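Moura Intake Notes: data card

Version 3. Maintained by Solène Picard. Questions and complaints to the same person.

What is in it

1,766 de-identified intake summaries from outpatient counseling practices, each paired with the short blurb the assigned therapist had on the practice website at the time. The original pull was 1,855 records. The difference is duplicates and records where the blurb was blank.

Each record has five fields: summary, blurb, presenting concern, client age band, and fit score. The fit score is what most people download this for, and it is the field I trust least.

The fit score

Clients filled in a one-page form after their third session and rated how well matched they felt to their therapist. The form came from Zelline, the scheduling software the practices were using. Anybody who quit after session one or two never saw it. So the low end of the scale is mostly people who were unhappy and stayed, and the people who were unhappy and left are missing.

I have seen two write-ups that train a matching model on this field and report that it "predicts good therapy." It predicts a form. Neither write-up mentioned the dropouts, though they were listed in version 1 of this card.

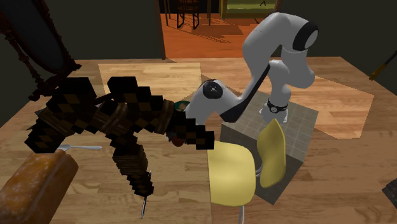
Reto Hofstetter disagrees, and asked for his objection to be kept on the card: a score from people who stayed is still worth something, every clinic survey has the same hole in it, and throwing out the field would leave practices matching clients by whoever has an open slot at 4 p.m. He would keep the score as the default target and put the warning in bold.

I left the field in. I did not make it the default.

Presenting concern

One label per record, picked from a list of 24. Gleice Quintana and Kedir Woldemariam labeled separately and then talked through the ones they disagreed on. "Anxiety" and "work stress" were the worst pair. If your results depend on telling those two apart, merge them and run it again before you get excited.

Grief is labeled only when a death is mentioned. Divorce, job loss and estrangement went elsewhere. Jussara Xavier argued against this rule and I now think she was right, but relabeling would break every comparison with version 2.

The blurbs

Therapist blurbs are marketing copy. Nearly all of them say warm, nearly all of them say collaborative, and a good many claim more specialties than one person could plausibly keep up with. Treat them as evidence of what a therapist thought would bring in calls.

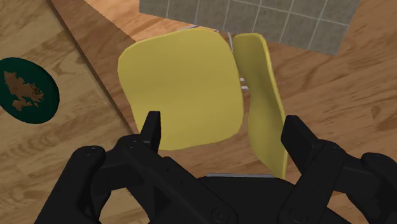 Names, license numbers and towns were removed by script and then checked by hand. Training schools were left in where the school is large. If you find something that identifies a person, write to me before you post about it.

Splits

The test split is 1,000 records, held apart by practice, so no therapist appears on both sides. The remaining 766 are for training and tuning. Yes, the test side is bigger. Small test sets in this area have produced some very confident nonsense.

The Mumach baseline is in the baselines folder. It does slightly better than always guessing the average score. I have not seen anything beat it by a margin I would bet on.

Do not use it for

Assigning real clients without a person reviewing the match. Ranking therapists. Any claim about which treatment works.

Known problems

Age band is missing more often for couples.
Summaries written in July are shorter than the rest, and I don't know why.
The Flovemard export drops line breaks in the blurb field. Use the plain text file.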